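Listix Receivables Ledger
Portfolio tracking for buyers of overdue trade invoices

Listix Receivables Ledger is a hosted system for firms that buy unpaid commercial invoices in bulk. It records each purchased claim, the price paid, the debtor's payment history and the current recovery estimate. Claims can be grouped by seller, industry or purchase date.

Import accepts CSV and fixed-width files of up to 4,000 claims each. Duplicate invoice numbers are held in a review queue until a user accepts or rejects them. Partial payments post against principal first unless the purchase agreement specifies another order.
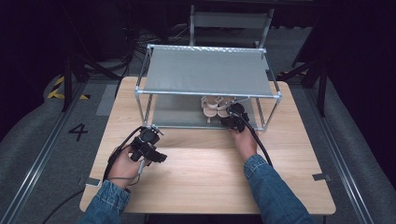

Recovery curves are recalculated nightly. Users can override a curve for a single claim or for a whole pool, and the override is logged with the user name and the previous value. Pools with fewer than 50 claims use the seller-level curve by default.

Standard license: 40 named users, one production ledger, one test ledger
Export formats: CSV, XLSX, PDF
Currencies: multiple, with a daily rate table
Audit log: read-only, kept for the life of the pool
Order code: LRL-201

The Oker connector for bank statement matching is licensed separately. Existing users of the Ileck import tool can keep their field maps. For migration questions, contact Rawan Khoury in product support.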